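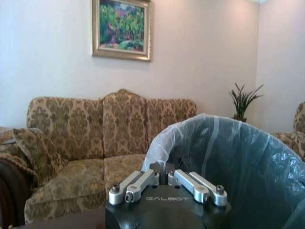 Fingertips at the rim of a lined trash bin, living room.

Can a Machine Take Out the Trash Yet? Notes and Tips for the Living Room Bin

Filed under: Kitchen and Household, Trash and Recycling

The short answer is partly. Machines can already handle some pieces of the job, and the pieces they find hard are the same ones people get wrong when they are in a hurry. The tips below work whether the bin is emptied by you, your kids or something with a motor in it.

What machines do well

Dropping a thing into a wide, open bin is the easy part. A round bin with no lid and a big mouth gives plenty of room for error. Hard items with a clear shape, such as cans, small boxes and plastic bottles, are the best candidates. If you are buying a bin with this in mind, skip the swing lid. A foot pedal is no help either unless the machine has a foot.

Lids that open by sensor are a mixed bag. They open for a hand, a sleeve, a dog and sometimes a curtain. The Kullico sensor bin we keep in the laundry room closes again after a few seconds, and that is too soon for anything slow.

What they do badly

Liners. Thin plastic film is slippery, nearly see-through, and changes shape every time it is touched. Two fingertips can pinch the edge of a bag, but spreading it open, shaking air into it and folding it evenly over a rim calls for two hands and some feel for when the plastic is about to tear. Tying a full bag is harder again. Expect to do both yourself for a while.

Loose bits are the other weak point. Crumbs, tissue, gift wrap, dog hair and the little plastic tags from new clothes are all easier with a vacuum or a damp cloth. A gripper that picks up a soda can on the first try may need a lot of tries for a gum wrapper lying flat on a rug.

Lining a round bin

1. Buy by the distance around the rim. Gallons on the box tell you very little about fit. Wrap a string around the rim and measure the string. Ours came to 100 centimeters.

2. Lay the bag flat and note the width. Double it. That figure should be a little larger than your string.

3. Open the bag fully before it goes in. Push it down to the bottom with your fist and smooth it up the sides so no air is trapped underneath.

4. Fold at least a hand's width over the outside. Too short a fold slips in under the first heavy item.

5. If the fold is baggy, gather the extra on one side and tie a small knot in it, or run a large rubber band around the outside just below the rim.

A loose fold hanging over the front is the first thing a sleeve or a gripper catches on. Turn the bin so the neat side faces out.

Where to put it

Leave open floor on the side you walk up to. Keep it clear of long plant leaves, which end up in the bin or get snapped off. Fabric sofas and chairs should be well out of drip range, and patterned upholstery is no protection, as it only hides a stain until it has set.

If a machine will be using the bin, mark its place. Two short strips of painter's tape on the floor are enough. People nudge a bin with a knee and think nothing of it, but a machine that expects it in one spot may let go over bare floor.

Cost

A box of 30 liners lasts our house most of a season. The Skorus home helper that a hardware store in Bellidport was renting out in January cost 183 dollars for a weekend, and the rental sheet listed bag changes under "not recommended." For that money you can buy a good bin, a lot of bags and a litter picker with a long handle. The picker is worth having anyway if bending is a problem. Look for rubber tips and a trigger that closes without much squeeze.

Our view for now

Let a machine do the drop-offs if you have one. Keep the bagging, tying and carrying out for yourself. Rinse the bin with warm water and dish soap when you change the liner, dry it well, and store a few spare bags flat at the bottom under the new one.

Posted by Herrera Household Notes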